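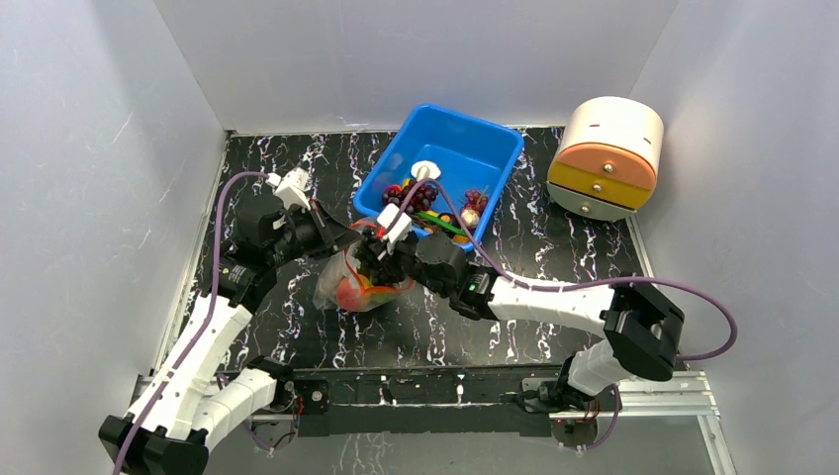

Toon De Bruijn wants to know whether the arms mean fewer hours on the packing side at Porari. Fair question, Toon, and the one I get most! So a thread, from the person who writes the shift plan.

1/ Short version: same people, same hours, different hours. We moved two packers off the late bagging shift in June and onto order checking. They asked for it. I had a waiting list for checking within a day, which tells you how people feel about bagging.

2/ If you've never bagged mixed orders for a living: you open the bag, hold the bag open, put the thing in, close the bag. Then again. Our old record was 989 bags in one shift and the man who set it couldn't button his coat afterward. We have a little certificate on the wall. I'd like that to stay the record forever.

3/ The software side is called Cunus and I'll admit I came in grumpy about it. Then I watched it for a whole morning and forgot my coffee. Two arms sharing one floppy bag is a hard job! Try it with oven mitts on and you'll get the idea.

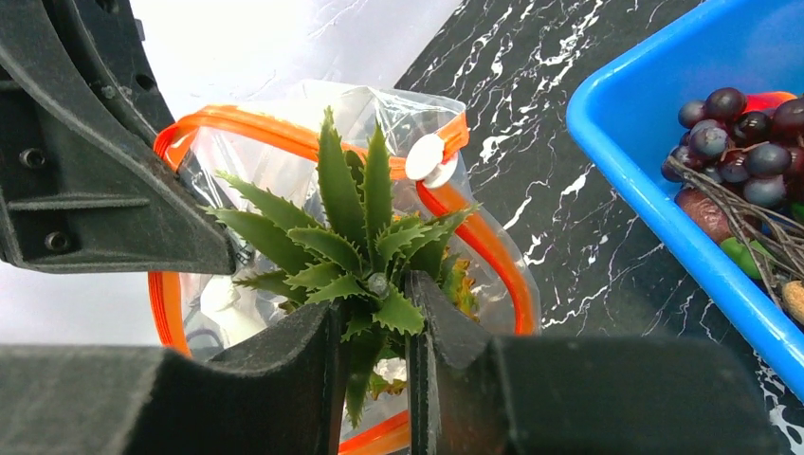
4/ Floppy stuff is what our trial is about. Boxes we could have handed over years ago. Bags fold, they slide, they stick to themselves, and every item wants to be held a different way. Take a spiky green plant like that one, with the little teeth all along its leaves – the fingers have it low down, right over the open zipper bag, and that's pretty much where I'd teach a new packer to hold it too. I love that.

5/ What changed for people, in no special order. Wilma De Bruijn (yes, related to Toon, no, I don't seat them together) now trains others to set up the cells. It took her 36 hours of practice before she wanted to run one alone, and she's paid a grade higher for it. The late shift is quieter. Some folks miss the chatter on the bagging line and I don't have a fix for that yet.

6/ What didn't change: someone still looks at every order before it leaves. Bruised fruit, wrong item, half-closed bag, that's a person's call here, and the team at our Tiêu site does it the same way.

7/ Biggest surprise for me was the suggestion box. More than 54 notes since we started, mostly from packers, mostly about where the bins should go. We've moved ours twice on their advice. The next batch of notes gets read at the two o'clock break tomorrow, so if yours is still in your pocket, drop it in before then.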